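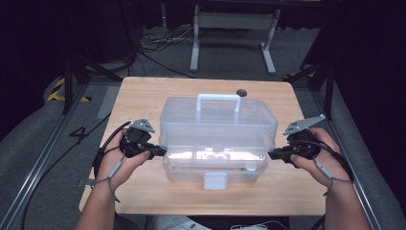

Braucht man für ein Paar Handgreifer eine eigene Werkstatt?

Ein stabiler Tisch, eine Steckdosenleiste und ein Platz, an dem man die Sachen über Nacht liegen lassen kann, reichen aus. Fräsen und Drucken lässt sich auf zwei oder drei Abende in einer offenen Werkstatt legen, der Rest ist Schrauben, Löten und Kabel verlegen.

Die folgenden Tipps stammen aus dem Bau unserer Greifer in der Gemeinschaftswerkstatt Brumutska. Sie sind nach Arbeitsschritten sortiert, man kann aber überall einsteigen.

## Halteblech

- Gelochtes Blech nehmen. Ein Sensor wandert beim Ausprobieren mehrmals, und jedes neue Loch von Hand ist eine Viertelstunde weg.
- Kanten entgraten, bevor das Blech auf den Greifer kommt. Später kommt man mit der Feile nicht mehr überall hin.
- Den Winkel erst mit Pappe testen. Wir haben das erste Blech zu steil gebogen und es danach nicht mehr gerade bekommen.
- Schrauben zunächst nur handfest anziehen, beide Greifer nebeneinanderlegen und vergleichen. Dann festziehen, mit Federring.

## Backen

Die Backen müssen sich ohne Spiel schließen. Zum Prüfen klemmt man ein Stück Druckerpapier dazwischen und zieht. Rutscht es auf einer Seite durch, wird die andere Backe nachgeschliffen, Körnung 240 und immer nur ein paar Züge. Wer Gummi aufkleben will, raut den Kunststoff vorher an und lässt den Kleber einen vollen Tag stehen. Bei uns hielt die erste Belegung genau einen Nachmittag.

Schmale Backen sind bei Verschlüssen im Vorteil, breite bei allem, was man nur tragen will. Wir sind bei schmal geblieben.

## Riemen

Ein dünner Riemen am Handgelenk fängt den Greifer ab, wenn die Finger müde werden. Er soll so sitzen, dass man die Hand ohne Hilfe herausbekommt. Das klingt selbstverständlich, bis beide Hände belegt sind. Klettband ist bequem, setzt sich aber mit Sägestaub zu – eine alte Zahnbürste hilft.

## Kabel

- Am Greifer eine Schlaufe lassen und erst dahinter zugentlasten.
- Die Leitungen seitlich vom Tisch führen, die linke nach links, die rechte nach rechts.
- Stecker beschriften. Bei uns steht auf dem linken Hemmin und auf dem rechten Kinon, so heißen die Greifer inzwischen auch im Werkstattbuch.
- Vor dem Einschalten beide Arme einmal ganz ausstrecken. Spannt etwas, ist das Kabel zu kurz.

Unsere ersten Leitungen waren zu knapp bemessen und mussten komplett neu gemacht werden. Das hat einen Abend gekostet und liegt im Werkstattbuch unter Auftrag 3183, mit den endgültigen Längen.

## Üben

Eine durchsichtige Sortierbox mit Klappdeckel ist ein gutes Übungsstück. Sie ist leicht, hat einen Verschluss, an dem man hängen bleibt, und der Deckel verlangt beide Hände. Vorher ausräumen, Kleinteile findet man auf Teppichboden nicht wieder.

1. Die Box von beiden Seiten fassen, ohne Druck, und sie ein Stück verschieben.
2. Den Verschluss vorn mit einer Backenspitze lösen. Die zweite Hand hält dagegen.
3. Den Deckel an einer oberen Ecke führen, bis er steht.
4. Schließen, und zwar langsam. Hier bricht am ehesten etwas ab.

Nach 10 Durchgängen eine Pause machen. Die Unterarme melden sich sonst am nächsten Tag.

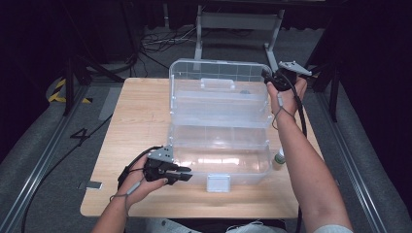
Cosimo Rizzi schreibt dazu, er löse den Verschluss lieber von unten als von vorn, mit leicht gedrehtem Handgelenk. Damit sei ihm die Box deutlich seltener weggerutscht. Eine Antirutschmatte unter der Box habe er wieder abgeschafft, man gewöhne sich damit nur an zu viel Kraft.

Wir haben das mit der Drehung übernommen. Die Matte lassen wir für den ersten Abend trotzdem liegen, danach kommt sie weg.

## Vom Handgreifer zum Arm

Irgendwann sollen die Backen an einen richtigen Arm. Dafür lohnt es sich, früh auf ein paar Dinge zu achten:

- Das Lochbild hinten am Greifer gleich so bohren, dass es zum Flansch passt. Nachträglich bohren heißt alles ausbauen.
- Gewicht notieren, mit Blech und Schrauben, aber ohne Kabel.
- Von allen Druckteilen einen Satz Reserve machen. Wir haben fast 11 Stunden auf ein einziges Ersatzteil gewartet, weil der Drucker belegt war.
- Maße in eine Datei schreiben und ausgedruckt in die Schublade legen. Unsere Mappe heißt Pivby und darf ausgeliehen werden.

Der Arm selbst kommt bei uns erst im November dran. Bis dahin fehlen noch die Adapterplatte und ein Not-Aus, den man auch mit dem Ellbogen erreicht. Wer einen passenden Schalter übrig hat, legt ihn bitte ins Fach von Thitima Rungrueang.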